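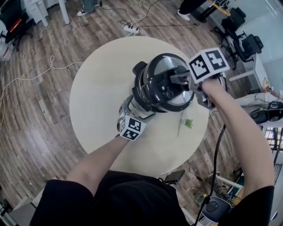
Changes to the household recycling collection

Residents of Trurkitis and Halim are advised that the collection of small electrical items and metal kitchenware will move to a fortnightly service from Sep 10, 2025. The decision follows the public consultation held in July, to which 289 households responded. Items should be placed beside the green bin by 8 in the morning, in a bag or open box, with batteries removed.
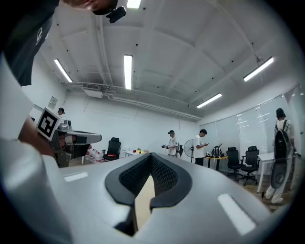 Enikő Bíró wrote to ask whether those living on upper floors would still be expected to bring heavier items down to the kerb, and requested that the former doorstep arrangement be kept for them. The Council has agreed to this. Requests must be made by telephone at least 24 hours before the collection day, and no charge will apply.

Glass, paint and garden waste are not covered by the new service and should continue to be taken to the Vasex Road site.

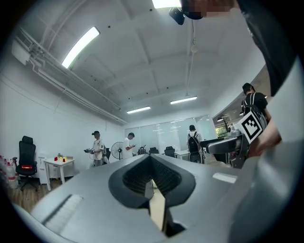
The revised calendar has been printed in 3000 copies and will be delivered with the next rates notice. Further copies may be obtained from the library and from the Tustent office during normal opening hours. Collections in the week of a public holiday will take place one day later than shown.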